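Small amounts: keeping seeds, grains and spices in divided trays
Notes for the Wednesday talk, Nyarko Hall, 36 minutes including questions

Slide 1. Title
Wait for the doors to close. Say the handout is on the side table and has the storage chart on the back, so there is no need to copy it down.

Slide 2. Where this started
The Clala kitchen course runs in a shared room. Every class used to begin with people opening full bags to get at a spoonful. Bags were left open, and a lot of caraway ended up in the mustard seed. Last year the course bought 3,000 small paper sachets and got through 1,455 of them by August. Pause here. People usually want to ask about cost. Say it comes later.

Slide 3. What we changed
One divided tray for each place at the table. Fill it before class from the main jars. Cooks work from the tray and the jars stay on the shelf.
Mention that the trays are shallow on purpose. With a deep section you can't get a finger and thumb in.

Slide 4. Filling
Do the dark seeds first, then the pale grains, then anything ground or leafy. Powders go in last as they drift. Use a dry teaspoon and wipe it between sections.
Leave a gap at the top of each section. A full tray spills the first time it is moved.
If there is time, tell the story of the Wirix scoop that was too wide for every section. If not, skip to 5.

Slide 5. What goes next to what
Keep strong smells apart. Cumin next to plain rice is a mistake you will taste. Put seeds that look alike at opposite ends: nigella and black sesame are the usual pair, poppy and black mustard less so.
Ask the room which ones they mix up. Allow 3 answers, then move on.

Slide 6. Lids
Small jars have small lids, and small lids roll. Put the lid down flat, beside the tray, on the side you write with. Put it back before opening another jar.
Lids from the Kanura jars do not fit the older ones. Say this twice.

Slide 7. Clearing up
Anything left in a tray after class goes into the soup box or the bin. It never goes back in the jar. Wash the trays, turn them upside down and leave them overnight.

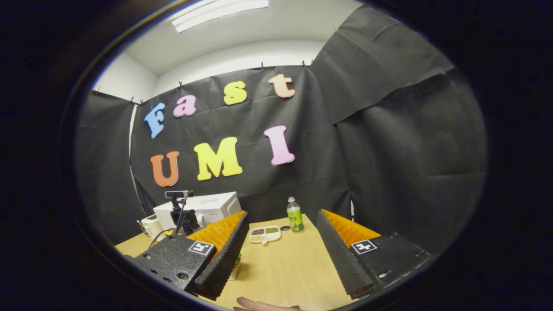
Slide 8. Cost and questions
Washing trays takes longer than throwing away sachets, so allow for it in the timetable. Prices are on the handout. Take questions until the half hour, then collect the spare handouts from the back row.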